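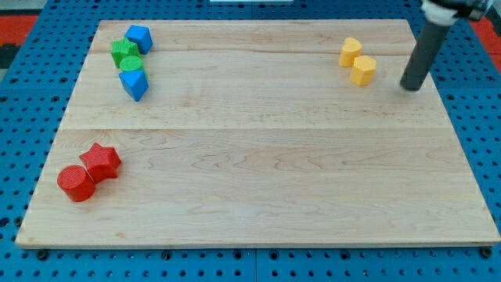 Pushing blocks around at Pandik

Mayuree Intarasuk did not want a gripper on her arm. She had one in a drawer, still in its bag, and she says it will probably stay there.

"Everybody starts with picking things up," she said. "I wanted to see how far I could get with a stick."

The stick is a dark gray rod in a white holder, and its job is to push small blocks around a wooden board. She has been building the setup at Pandik, the shared workshop where she rents bench space, together with Leif Backlund, who wrote most of the control code.

The blocks come in a few colors and shapes, stars and cylinders among them. The goal is to type a short instruction, such as "move the red star next to the blue cube," and have the arm do it. At the moment it manages the simple ones.

"Hearts are bad," Backlund said. "You push on a lobe and it spins. A cube you can more or less trust if you hit the middle of a face."

Both of them wanted a wooden top. Intarasuk had tried working straight on the blue perforated table, and the blocks caught on the holes. The board went down in April. It has a joint running across it, which she sanded for two evenings, and a small brown mark she left alone.

"Leif wanted to paint it white for the camera," she said. "I said no. I like the grain, and the colors show up fine."

Backlund still thinks paint would have saved him some work. He had to adjust the color thresholds more than once, and yellow gave him the most trouble in the late afternoon, when the sun reaches the bench.

They steer the arm by hand with a game controller and record each run. The plan is to collect 1000 runs and train on those. A run takes up to 14 seconds if nothing goes wrong. Backlund does most of the driving, usually after 7 p.m., when the table saw is off.

"The saw shakes everything," he said. "You can watch a cylinder creep."

The rod holder is on its second version. The first was too loose and let the tip wander sideways when it met a block. Intarasuk redrew it with a longer collar and printed it overnight. She would like a little give in the next one, so the tip does not dig into the wood when somebody sets the height wrong.

Asked who sets the height wrong, she pointed at Backlund. He said it had been both of them.

Next on the list is a proper stop button within reach of the chair. The one they have now is behind the monitor.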